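テーブルクロスのはなし(わが家の百科、布の部)

テーブルクロスとは、食卓や作業台の天板をおおう布のことです。と書き出すといかにも事典らしいのですが、この項目を書いているのは台所の隅で布にアイロンをかけるのが好きなだけの私なので、途中からどんどん私の好みの話になります。先に謝っておきますね。

名前と範囲

日本語の「テーブルクロス」は英語の tablecloth をそのまま持ってきたもので、「卓布」「食卓布」「テーブル掛け」という言い方もあります。私の祖母は最後まで「テーブル掛け」派でした。天板の全体をおおうもの、中央だけに細長くかけるもの(テーブルランナー)、一人分ずつ敷くもの(ランチョンマット、プレースマット)は、分ける人は分けますし、うちのようにぜんぶ「敷くやつ」で通す家もあります。この項目では、おもに天板をすっぽりおおう大きい布のことを書きます。

それから、クロスの下に敷く厚手の布もあって、アンダークロスとかサイレンスクロスと呼ばれます。食器を置くときの音をやわらげてくれるし、上の布がすべりにくくなるし、天板に熱が伝わるのも少しおさえてくれる。見えないところにいるくせに、これがあるとないとでは置いた皿の落ち着きがまるで違うんです。私はこれを知ったとき、なんでもっと早く買わなかったのかと本気で悔しがりました。

歴史をざっくり

ヨーロッパでは、食卓に布をかける習慣は古代ローマのころまでさかのぼると言われていて、中世になると宴会の場面を描いた絵に白い布がよく出てきます。長い板を脚にのせただけの食卓に、白い布をざーっとかける。終われば板ごと片づける。今の折りたたみテーブルとシーツの組み合わせと、やっていることはあまり変わらない気がして、私はああいう絵を見るたびに親近感がわきます。

当時の布は口や手をふく役目も兼ねていたそうで、その後、個人用のナプキンが広まっていきました。フォークの普及で手が汚れにくくなったことも関係があるようですが、このへんは本によって書き方が違うので、あまり大きな声では言わないでおきます。

白いダマスク織の麻布が格式のある布とされるようになったのも古くからのことで、たたみじわをきれいにつけて見せるのが好まれた時代もありました。布をプレスする専用の道具まであって、格子状の折り目がぴしっと出ているのがごちそうの一部みたいなものだったらしいんです。しわをなくすことばかり考えていた私には、なかなかの衝撃でした。

日本では、お膳やちゃぶ台の暮らしが長かったので、食卓に布をかける習慣が一般の家に入ってくるのはだいぶ後のことです。洋食の店やホテルから始まって、椅子とテーブルで食事をする家が増えるにつれて、ビニール製のものがぐっと広まりました。花柄でつるつるの、夏になると腕がぺたっとくっつくあれです。なつかしい!

素材について

麻(リネン)は、水をよく吸って乾きも早く、洗うほどやわらかくなります。かわりにしわがつきやすい。木綿は扱いやすくて値段も手ごろ、色柄も豊富です。ポリエステルはしわになりにくく、乾きも早いので、毎日洗う人には助かる布だと思います。あとは綿と麻、綿とポリエステルの混紡があって、これがいちばん売り場で迷うところですね。

うちでふだん使っているのはBralwoodの生成りのクロスで、織りがざっくりしていて、洗いあがりがパンの皮みたいな感じになります(伝わるでしょうか)。お客さんが来るときはKuzmenkoの白い麻。こちらは糸が細くて、光にあてるとほんのりつやがあります。もう一枚、Irthorpeの撥水加工のものもあって、カレーの日はこれ一択です。

重さの話をすると、布の厚みはよく一平方メートルあたりのグラム数で書かれます。私の好みは200グラムのもので、これより薄いと端がひらひらして落ち着かないし、厚いと洗濯物を干す竿のほうが心配になります。夏用に薄手のものを一枚持っておくのもいいですよ、見た目がずいぶん涼しくなりますから。

白い布の「白」

白いテーブルクロスとひと口に言っても、漂白したまっ白、少し黄みのあるオフホワイト、糸の色が残った生成りと、並べてみるとまるで別の色です。単独で見ているとどれも白に見えるのに、隣に白い皿を置いたとたんに違いが出ます。私は一度、まっ白のつもりで買った布が、うちの食器の横ではうっすら青く見えてしまって、三日ほど悩んだあげくカーテンの裏地にしました。

照明の影響も大きくて、電球色の下では黄みが強く、昼白色の下ではさっぱりして見えます。通販の画面で選ぶのはほんとうにむずかしい。Wastauという生地屋さんは小さな布見本を送ってくれるので、私はいつも先に見本をもらって、朝と夜の両方で食卓に置いてみることにしています。見本だけで引き出しがひとつ埋まっているのは、まあ、見なかったことにしてください。

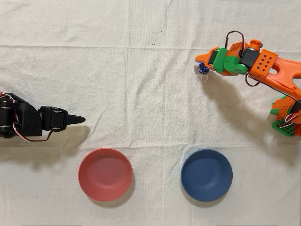 折りじわの話に戻りますが、たたんでしまってあった布を広げると、どうしても横や縦に線が残ります。これをどこまで気にするかは、完全に性格の問題だと思うんですよね。私はお客さんの日だけ気にする派です。いちばん楽なのは、たたまずに筒に巻いてしまっておくこと。ラップの芯では短すぎるので、生地屋さんで反物の芯をもらってくると具合がいいです。うちでは洋服だんすの奥に立ててあります。

もう広げてしまったあとなら、霧吹きで軽く湿らせて、手のひらで中心から外へなでておくだけでも、線はだいぶやわらぎます。麻なら半乾きのときにアイロンをかけるのがいちばんで、完全に乾いてしまうと、どんなに高温にしてもなかなか言うことを聞きません。食卓にかけた状態で直接アイロンをあてる人もいますが、天板の塗装が熱で傷むことがあるので、厚手のタオルを間にはさんでください。私はこれで天板に白い輪っかを作りました。いまだに消えません。

大きさの決め方

布の寸法は、天板の長さに左右の垂れを足して決めます。ふだん使いなら垂れは短めで、座ったときにひざにかからないくらいが楽です。改まった席ではもう少し長く、立食の台なら床すれすれまで垂らすこともあります。四角い天板に四角い布をかけると四隅が長く下がるのは当たり前なんですが、はじめて見たときは「あれ、足りてるのに余ってる」と変な気持ちになりました。

丸いテーブルには丸い布、と思いがちですけれど、正方形の布を斜めにかけて角を垂らすのもかわいいものです。丸い布は縫うのがとにかく大変! 円周の縁を三つ折りにしていくと、途中で必ず布が余ってよじれてきます。バイアステープでくるむやり方にしてから、ようやく人に見せられるものになりました。

縁の始末

市販品の縁は三つ折り縫いが多く、角は斜めにたたんだ額縁仕立てになっていることがあります。額縁仕立ては厚みが重ならないので、角がすっきり下に落ちてくれます。ほかにはヘムステッチ(糸を抜いてかがる飾り縫い)、スカラップ、レースの縁飾り、房を残したフリンジなど。フリンジは見た目がやさしくて好きなんですが、洗濯機に入れると糸同士がからまって、ほどくのに夜のドラマ一本分かかります。ネットに入れても、からまるときはからまります。

しみとの付き合い

しみ抜きは、とにかく早いほうがいいです。赤ワインなら、まず乾いた布で上から押さえて吸わせる。こすらない。そのあと水を含ませた布でたたいて、帰ってから酸素系の漂白剤につけます。塩を盛る方法もよく聞きますし、私もやったことがありますが、吸ってくれたのか、吸ってくれた気がしただけなのか、いまひとつわかりませんでした。

しょうゆやお茶は水ですぐすすげばだいたい落ちます。手ごわいのは油とカレーで、油は台所用の中性洗剤をなじませてから洗い、カレーの黄色は洗ったあと日に干すと薄くなっていきます。ろうそくのろうは、冷やしてかためてからそっとはがし、残った分を紙ではさんでアイロンで吸わせます。やる前に、色柄ものは目立たないところで色落ちを試してくださいね。

漂白剤の種類にも気をつけたいところで、塩素系は白い綿や麻やポリエステルにしか使えないのがふつうですし、酸性のものと混ぜるのは絶対にだめです。洗濯表示を読むのは面倒だけれど、一度縮ませてしまった布は戻ってきません。Bralwoodの一枚目は、それで子ども用の机にちょうどいい大きさになりました。

しまい方

長くしまうときは、のりをつけないほうが無難です。のりは虫やかびを呼びますし、折り目のところで繊維が傷みやすくなります。洗ってよく乾かして、できれば薄紙をはさんで巻くかゆるくたたみ、ときどき折り目の位置をずらしてあげる。梅雨の前と秋の終わりに一度ずつ広げて風を通すのが、うちの決まりごとです。

黄ばんでしまった古い麻は、ぬるま湯に酸素系漂白剤を溶かして一晩おくと、たいていかなり明るくなります。祖母の「テーブル掛け」もこれで息を吹き返しました。縁のかがりが二か所ほつれていたので、そこは似た色の糸で繕って、今はお正月だけ出しています。1月の半ばに洗って干すと、乾くまでまる二日かかるんですけどね。

関連する項目

ナプキン、ランチョンマット、テーブルランナー、ダマスク織、アンダークロス、しみ抜き、アイロンのかけ方(こちらはまだ書きかけです)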